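The Desk Is Not a Shelf: speaker notes
Small Rooms evening, 30/09/2018
Slot is 20 minutes. Marlene has the clock and will use it.

Slide 1. Title

Wait for the chairs to stop scraping. Thank Marlene Tremblay for the room and for the cookies, which I can see from up here and which are already going.

Say who I am. I go into other people's bedrooms with a roll of garbage bags and they pay me. Pause. If there's no laugh, move on quickly.

Tonight is about desks in bedrooms. Built-in ones, mostly, the kind that come as part of a shelving wall with a board over your head and sides that close you in. I've been keeping a notebook on them since I started. The notebook says 286 desks. Four of those had somebody working at them when I walked in, and one of the four was asleep.

Slide 2. The budget

Esmaeil Parsa's numbers, used with permission. He fitted out his son's room with a Jirberg wall unit, and with the chair and the lamp it came to 3,608 dollars. Read the figure slowly. The son does his homework on the kitchen floor.

Ask for hands: who here has a desk? Who ate something at it today? Keep your hand up if the wrapper is still there. (Put my own hand up. Leave it up.)

Slide 3. How a desk fills

It starts with a cup. You finish the drink, you're in the middle of something, the cup stays. Fine. Now the desk is a place where cups are, and the next thing has company.

Go through Unai's theory here. Unai Ortuño shares an apartment with two nurses on nights and he holds that trash travels in families. Chips bring a bottle. A bottle brings a second bag of chips. By the weekend there's a pile with its own front and back, and people have started putting the phone charger down carefully around it.

Don't do the voice. I did the voice in September at the library and it went badly.

Slide 4. Why the built-in is worse

Three sides and a lid. Things pushed to the back stay at the back. On an open table a wrapper falls off eventually and you have to deal with it as a floor problem. In a built-in it has walls.

Also it's near the bed. Snacks migrate. I once followed a trail of sunflower shells from a pillow to a Litance drawer unit and found a sandwich at the end of it, like a treasure map drawn by somebody who hated me.

Tahmineh Farahani will want to say something about ants. Let her. Two minutes, no more, then back to me.

Slide 5. What I do about it

Bag first. Open it and hang it on the chair before touching anything. If you go looking for a bag with your hands full you will put the stuff down somewhere, and now you have two piles.

Big things next. The large snack bags take up most of the space and weigh nothing, so the desk looks half done in ten seconds — this is cheating and I recommend it.

Bottles get their own bag. Caps and lids, check your local rules, they're different on either side of the river and I've been told off on both.

Anything with a corner of powder left in it gets folded over before it goes in. Learned on a white carpet. Mine.

Small scraps last, with a damp cloth. Then wipe the whole board right to the wall.

Tissue box stays. People always ask. It lives there, it pays rent.

Slide 6. The picture

Leave it up and drink some water. Let them look. Somebody will groan at the chip bag in front, or at the cup on its side, and that's my cue. Point at the bottle, say "crushed, at least, so someone was trying."

Then ask which piece they'd pick up first. Most rooms say the bottle. I'd go for the big blue and white bag across the middle.

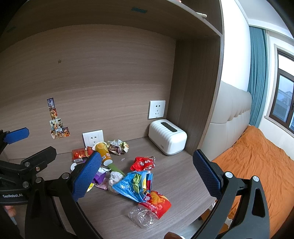

Should you put a trash can under the desk? Put it beside the desk, where you can drop something in without bending, and leave the lid off.

Arash Shahbazi sells the Clutik bin with the pedal and is sitting in the second row, so say that last part kindly.

Slide 7. Stickers

Cut this if I'm past fifteen minutes. Parents ask whether to peel cartoon stickers off the wood. My view is that a sticker never smelled of anything. Warm hair dryer, plastic card, patience, or else leave them alone until the kid goes to college.

Slide 8. Homework

One desk, one week. Whatever you eat there leaves with you when you stand up. That's all of it. Daneshvar has printed 125 of the little cards for the wall, they're by the door next to the cookies, please take one of each.

Questions. If there aren't any, ask Tahmineh about the ants again.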